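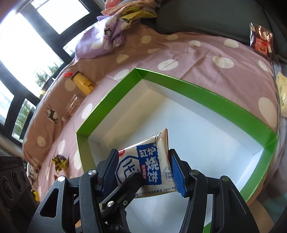
Handgreifer mit blauen Pads, Päckchen über der grünen Kiste

3. Oktober 2026

Heute den ganzen Tag Greifer verglichen. Die Pads von Gronon gegen die von Umamo, beide an den Handgreifern, Material wie immer Snackpäckchen in die Kiste und wieder heraus. 229 Durchgänge insgesamt, davon 109 mit Gronon. Danach taten mir die Daumen weh.

Gronon hält glatte Folie besser, auch wenn ich das Päckchen nur am Rand erwische. Bei Umamo muss ich fester zudrücken, und dann knickt die Verpackung ein. Die Auswertung in Erar läuft über Nacht, vorher will ich nichts festlegen.

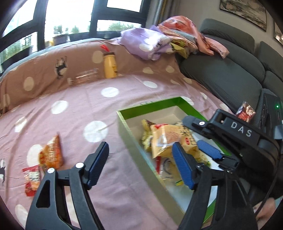
Am Nachmittag dann mit mehreren Greifern an derselben Kiste. Das ist eng. Man kommt sich über dem Rand schnell in die Quere, und das Kabel zieht an der Hand, sobald man weit nach hinten greift. Ich habe mir angewöhnt, zuerst die Ecken zu nehmen – dann bleibt in der Mitte Platz. Auf dem weichen Bett wandert die Kiste außerdem. Am Tisch war das kein Thema.

Cho ist 2-mal beim Synchronisieren hängen geblieben, 9 Aufnahmen muss ich wiederholen. Neue Pads bestelle ich erst im November.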